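Pruslow families share the load after a year of loss

Oksana Melnychuk still sets the alarm for half past five, although there is no longer anyone in the house who needs waking for the early shift. Her husband, a driver at the Mandwood depot, died in the spring after a short illness, and she says the mornings have been the hardest part of it, harder than the evenings, when the children are in and there is tea to get and somebody has always lost a reading book.

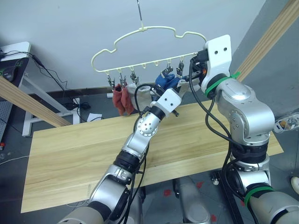
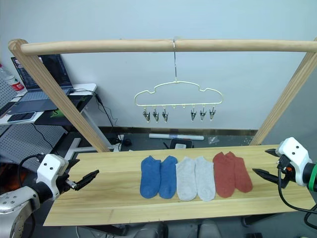
Cloud-shaped clothes hangers with little metal clips.

A supper club with an open door

It was one of those early mornings, back in October, that led her to knock at Zoriana Dovhaniuk's house two streets away. Zoriana lost her own husband three years ago and had been meaning, as she cheerfully admits, to do something about it ever since. Between them they borrowed the back room of the Ionescu bakery, put a card in the window, and hoped for perhaps a couple of tables' worth of company.

On the first night 20 people came, some of them with babies and one with a very large pan of borscht. By the third supper there were 30, and the bakery had to send next door for chairs.

"I thought we would all sit and cry," said Oksana. "Well, we did a bit of that, but mostly we talked about boilers and school forms, and who knows how to get a pushchair on the 9 bus. You forget how much the other person used to do until you are doing it."

The suppers are free, and whoever comes brings a dish if they can manage one. A collection held at the depot by Petro Hutsuliak, who worked alongside Oksana's husband for many years, has raised £2,574, and the money will go towards a winter outing for the children and help with travel for families who live further out.

Petro comes along himself most times - he is a widower too, though he was slow to mention it - and has taken charge of the washing-up with Lukian Yurchenko, aged nine, whose father died last year. Lukian dries, and is said to be very strict about forks.

"My lad talks more on the walk home from there than he does all the rest of the week," said his mother.

The group has no name as yet. Fuseo was put forward, after the café where Zoriana and her husband had their first date, but a few of the older members felt it sounded like a kind of heater, and the matter has been left until after the holidays.

Suppers begin at 6pm at the bakery in Pruslow, and anyone who has lost a partner or a parent is welcome, with or without a dish.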